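Ticket opened 12th June
Subject: Booking calendar shows the wrong slots
Reported by: Gearóid Keogh, Lesalthorpe

Hello all, and sorry to trouble you again so soon. Since we moved over to Turico, any evening slot I book for the hall turns up two hours early on the public page – though it looks perfectly fine on my own screen. I've logged out and back in, and tried my daughter's laptop as well, with the same result.
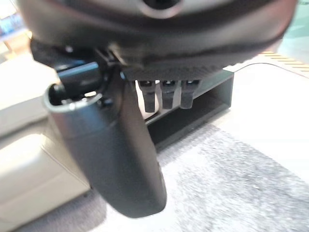

Reply from Severin Stöckli:
Hello Gearóid, no trouble at all, and thank you for such a clear note. Your account is set to the right time zone but the public page has its own setting, tucked away under Display. Could you change it there, press Save and wait 16 minutes before you look again?

Gearóid Keogh:
All the evening slots are right now, bless you. The September ones too.

Status: closed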